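Visit report: the open day at Eder
March 10, 2023

Eder opened its sorting and repair building to visitors for one afternoon, and I went along with two others from our toy library. We lend to families in Irnow and the villages on that side of the river, and most of what comes back to us is building blocks in the wrong bag. I wanted to see how a bigger place deals with it.

The bus from Irnow stops by the gate. Visitors were asked to sign in, leave coats on the rail and wait for a guide. Ours was Hannelore Hollenstein, who has run the sorting floor for 7 years. She talks quickly and it was noisy by the washers, so I may have missed a few points.

Bins and colours

Loose blocks arrive mixed, in sacks, and are split first by size and then by colour. Small bricks go upstairs. The chunky ones with large studs stay on the ground floor in plastic bins, which stand right up against each other so that the rims touch. The orange blocks were in a bright blue bin next to a green one. I asked whether the bin colour meant anything and was told no, they use whatever is clean. The bins are sturdy, with a thick moulded rim, and the blue ones show a few white scuffs on the bottom. We pay a good deal for thin boxes that split at the corners, so I wrote down the supplier, Kitano. Their smallest order is 250, far too many for us, but Hannelore thought they might let us add ours to the next Eder order in June.
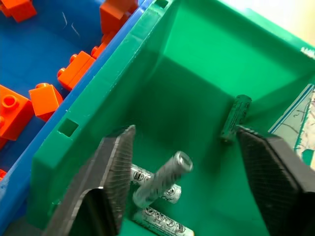 The tables

After the bins we were taken through to the tables. They are white, which helps when you are looking for chips and cracks, and the blocks are spread out in shallow trays. A tray holds one colour but all sorts of shapes: cubes, flat bricks with eight studs, longer ones, little ones that end up along the sides. It is easier to see what you have in a shallow tray than in a deep box, and I think we should try it at our own returns desk. At present we tip everything on to a cloth and half of it rolls off.

Sets are made up to a card. A full Tranine set, the one our families ask for most, has a card with the shapes drawn at actual size, and you lay the blocks on the drawings. Anything left without a match goes back to the bins.
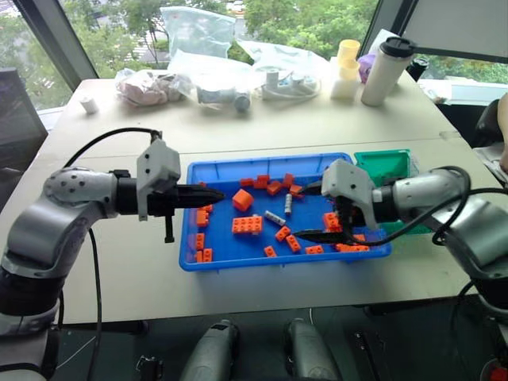
We asked for a copy of the card and were given two, one laminated. Sets that are short of a block are held back on a shelf by the door until the piece turns up, and if it hasn't come by the end of the season the set is broken up for spares. We have been lending ours out short with a note in the bag, and the notes get lost.

Washing is done in mesh sacks at a low temperature, then the blocks are dried on racks overnight. The washers were being loaded when we passed and we didn't stay long there.

Other notes

Eder sent out 1372 sets last year. Spare blocks are sold by weight at the back counter, mixed colours only. We bought one sack for the library. Tea was in the canteen upstairs, and the stairs are steep, so anyone bringing a pushchair should ask for the goods lift.

I have put the laminated card in the drawer under the returns desk. The other copy is with the Tranine sets.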